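Handheld gripper on our cell drops out when I reach forward - cable or connector?

Asked by Lindsay Tuhiwai

We've got a pair of handheld grippers on a bench between two aluminium rails, and the right one keeps losing signal when I stretch to the back of the board. Left one is fine. I've swapped ports on the Hastadik box, no change. Any ideas before I order a new lead?

2 answers

kesstead_mick
Had the same thing in October! Mine was the cable getting tugged at the plug every time my arm went out. Leave a loose loop by your wrist and run the rest back along your forearm - mine's 200 cm and I still managed to run short.

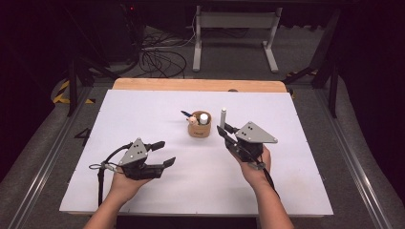
I'd also go easy on the cable ties, as a tight one just moves the strain somewhere else. Then do a few slow reaches with something light, a pen or a stick, and watch for error 503. If it still drops out with plenty of slack, swap the left and right leads over and see if the fault follows.

Linach
just buy a new lead, they're cheap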